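4.2 Wear marks as evidence of use

Much of the recent writing on shared storage assumes that the age of a container can be read from its surface. The claim is attractive, and it is repeated in the Surkside report as though it had been tested. We could find no test. What the report offers is a set of photographs, sorted by eye into "light" and "heavy" use, with no record of who did the sorting or how often two people agreed.

Our own sample was meant to be a modest check on this. We took 388 containers from the Uchida and Felo depots, all with issue cards that gave the date of first use. Of these, 88 had cards too damaged or too incomplete to be trusted, and they were dropped. The remaining 300 were graded for scratches, scuffs and loss of finish on a scale from zero to 3. Grading was done without sight of the cards. Each container was graded twice, on different days, and the two grades were averaged.

The result is not encouraging for anyone who wants to date a container by looking at it. Grade and age rose together in the first year or so of service and then parted company. Containers in their fifth year were as likely to be graded 1 as those in their second. The few that scored highest were spread over the whole age range, and several had been in service for less than 24 months.

Part of the trouble is that wear does not fall evenly. Outer walls can stay plain while a sloping surface inside loses its finish, and a grader who looks mainly at the outside will give a different answer from one who looks mainly at the inside (Figure 3). The Surkside photographs were nearly all taken from the side, at about waist height, and would miss this kind of damage altogether. Whether that alone explains the neat sorting in the report we cannot say, but it ought to have been mentioned.
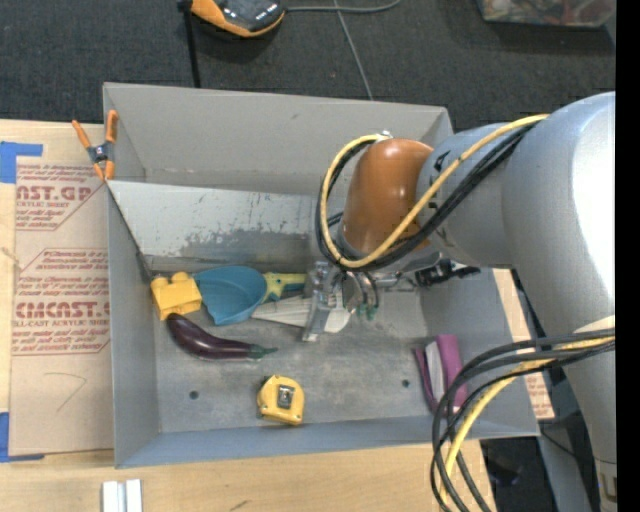

Figure 3. Gray metal bin seen from above. The slanted panel inside is scratched in its upper part and has a darker patch lower down where the light finish is rubbed away.

Joanne Penrose, commenting on a draft of this section, objected that we were asking too much of the method: a depot manager does not need the age of one container, only a fair idea of the age of a batch, and averaging over a batch might well rescue the grades. We took the point seriously enough to rerun the analysis by batch. The fit improved, as any fit will when scatter is averaged away, but the ordering of the batches was still wrong in more than a third of cases. A manager who replaced the batches that looked oldest would have thrown out a good deal of fairly new stock.

A second objection is harder to answer. Renji Shibata has argued that wear tracks the number of loads a container has carried, and that age was always a poor stand-in for this. It may be so. Neither depot kept load counts, and the one product that claims to log them, the Stimov tag, was fitted too late to be of use to us. Until someone produces counts and grades for the same containers, the load argument has the same standing as the age argument: it sounds right and has not been shown.

We would also warn against reading anything into single marks. A small scuff high on a wall might come from one knock against a shelf, or from a strap, or from stacking, and the mark itself rarely settles the matter. Earlier authors have been quick to assign such marks to particular habits of handling. In our second round of grading we asked the graders to name a likely cause for each mark they noted. They agreed with their own earlier answers a little more than half the time, and with each other less often than that.

None of this shows that surface wear is useless. It may be a reasonable signal that a container should be pulled aside and looked at properly, and both depots already use it that way. The stronger claim, that wear can stand in for a missing card, has no support in our data, and we have treated the 88 containers without usable cards as undated throughout the rest of the paper.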